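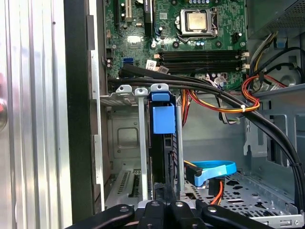

Open case, memory slots empty, processor in its socket.

Zevow Desktop Teardown Notes
README, revision 9

Scope
The set covers the inside of desktop computers with the side panel off. It is meant for people who write repair guides or train bench staff. Laptops and servers are left out.

Contents
records.csv: 900 rows, one per part
cases.csv: 100 rows, one per computer
notes/: free text, UTF-8

Fields in records.csv
case_id: matches cases.csv
part: board, processor, memory, supply, fan, cable, card, drive
state: fitted, removed, missing
label: yes if a printed sticker is present, otherwise no
remarks: optional

Conventions
Memory slots get one row each, whether filled or not. An empty slot is entered as "missing" unless the notes say the module was taken out on the bench. A processor still held by its retention frame is "fitted". Supply wires are entered as one bundle. Sticker text is not copied out.

Known problems
Case 111 has two rows for the same fan. Case numbers are not continuous; withdrawn machines keep their number. Early rows use "PSU" for "supply".

Changes
June: "card" split from "board". Remarks field added.

Contact
Nelu Tudose, Zevow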